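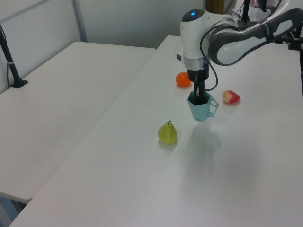 The Grelmont cell with the gripper fingers inside the rim of the test cup. Toy fruit stands in for produce.

Keeping the Fingers Straight

The arm at Grelmont has logged 3398 grasps since its last full service, and the part that needs the most attention weighs less than a house key. It is the left finger of the gripper. Marites Javier, who looks after the cell, keeps its spares in a drawer under the controller and changes it more often than any other part.

The task is simple to state. The gripper comes straight down into a cup or closes on a piece of toy fruit, lifts it, moves it, and sets it down. Cups cause the wear. To lift one, the fingers must go in past the rim without striking it, and the clearance inside is small. An error of 3 mm at the fingertip is enough to put one of them on the rim. The arm stops on a force limit when that happens, but the finger has already taken the load, and repeated contact bends it inward by an amount too small to see.

Javier checks for this every morning before the first run. She closes the gripper on a strip of paper and pulls. If the paper slides out at the tips but holds near the base, the fingers are no longer parallel. The finger is then removed and laid on a flat plate. Any finger that rocks is discarded. Bending one back was tried in the early months and given up, as straightened fingers failed again within a few shifts.

Replacement is done with the arm parked and power to the gripper off. The four screws are started by hand, brought up evenly in a cross pattern, and marked with paint. The tool center point is then taught again. Javier brings the closed tips to a fixed pin from several wrist angles and lets the controller work out the offset. The whole job takes roughly 54 minutes, most of it teaching.

The cable is the second item on her list. It leaves the side of the wrist module, hangs in a loop past the gripper housing, and turns back up toward the arm. The loop has to be long enough for the wrist to turn through its full working range and short enough to stay clear of the cups. An earlier version was tied closer to the housing and broke a conductor at the tie. The fault showed only with the wrist turned fully to one side, and it took Ronaldo Soriano, the electrical technician, two days to find. He now flexes the cable by hand at each service with a meter connected.

Mounting bolts are checked monthly with a torque wrench. In March one was found below its setting, and the cell had been drifting for a week. The fingers had been blamed and changed twice.

Soriano would like to fit a sacrificial tip that snaps off before the finger bends. Two designs have been drawn up. The first set is due back from the machine shop next month, and will be run on cups only.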